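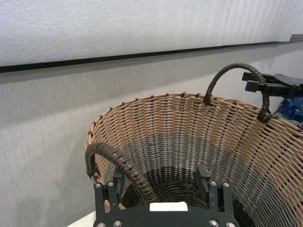

Figure 3. Round wicker basket with two handles, seen from above.

4.2 What envoys promise

We coded 1,813 public statements made by foreign ministers and their deputies after a diplomatic incident. Of these, 600 contained a promise and 200 named a person who might keep it. Samonte and Panganiban read the remainder twice, a devotion the statements did little to reward. "Deep concern" survived every change of government in the sample. Borero's scale, built for trade talks, sorts promises by cost to the speaker; 20 scored above zero. Yap would call this restraint.

0 comments | 20 shares

Related items
Rundus: Apology and protocol
Who drafts the communiqué?

Contact | Copyright | Back to top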